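Local History Board > Biographies and Family Papers
Thread: Was the Wallulberg mayor really a poor boy?

bao_ton
Hello everybody. I am writing a short life of the fourth mayor of Wallulberg, Mr. Sekiguchi, for the town reading group. English is my third language, so please excuse small mistakes. In every old booklet I read that he grew up very poor and taught himself to read in the barrel shop where he was an apprentice. I would like to know if this story has a source. My own pictures are below. 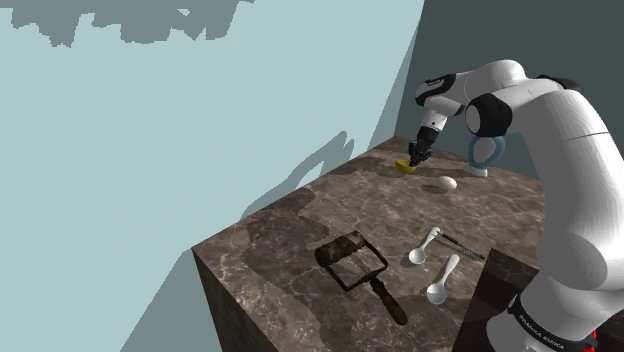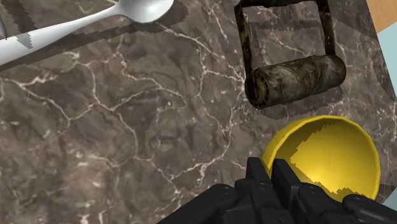
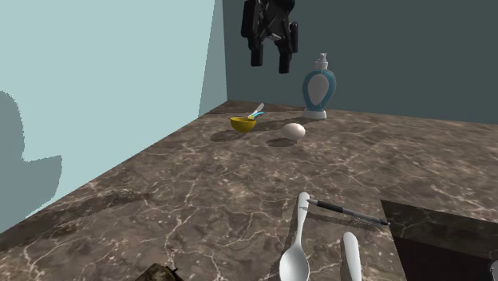 Marble tops in all three, simulated.

Now to my question. The booklet from the Stullirik Press says he was bound to the barrel maker at the age of nine. The town register says 17. This is a big difference for a biography. Which one do you trust?

coopersgranddaughter
I trust the register. The Stullirik booklets were sold at the summer fair and the writer liked a good story. My mother had a whole shelf of them and two give different birthplaces for the same man.

steltent_reader
I do not agree so fast. The register was copied by hand after the courthouse fire, and the copy has many errors. In the Steltent church book there is a boy with the same family name, entered as "servant to the cooper," and he is clearly a child. I have seen the page myself. It gives no first name, I must admit.

coopersgranddaughter
A page with no first name proves nothing. There were three Sekiguchi families by that time, and one of them had seven sons.

bao_ton
Thank you both. Steltent_reader, do you remember if the church book mentions the father? In my notes he died in March, before the boy started work, and the mother took in washing. I found this in her letter to her sister. She writes that the rent is behind and that "the boy is placed," but she does not write where.

steltent_reader
No father on that page. But "placed" was the usual word for an apprentice here. I would use the letter and leave the age open.

oldballots
Different point. People always tell the barrel shop story and skip the election. He won with 1,939 votes against 1,869, and the losing side asked for a new count. The council refused. For me this is more interesting than how he learned to read.

coopersgranddaughter
The council did not refuse, it postponed. The minutes are in the library, second cabinet. He was sworn in on 1st February and the request was never taken up again.

oldballots
To postpone a thing forever is to refuse it.

coopersgranddaughter
Maybe in politics. In the minutes they are two separate words, and a biographer should use the one that is written.

bao_ton
I will write "postponed" and put the complaint of the other side next to it. Does anybody know about the 575 dollars for the bridge? One newspaper says he paid it from his own pocket, and I find it strange for a man who is always described as poor.

oldballots
By then he had married into the mill. He was not poor for most of his life, only at the start. The bridge money was a loan to the town and he got it back with interest. Look in the account book for the year after the election, the entry is under "roads."

steltent_reader
With interest? I have read the same entry and I saw only the sum returned. Please look again before Bảo Tôn puts it in print.

oldballots
I will look when the library opens again. It is possible I mixed it with the school loan.

bao_ton
No hurry. I will leave an empty line in the chapter for it. If someone can also copy for me the heading of the church book page, I would be thankful, because I need to cite it correctly.

steltent_reader
I can do this. Send me a message with your address.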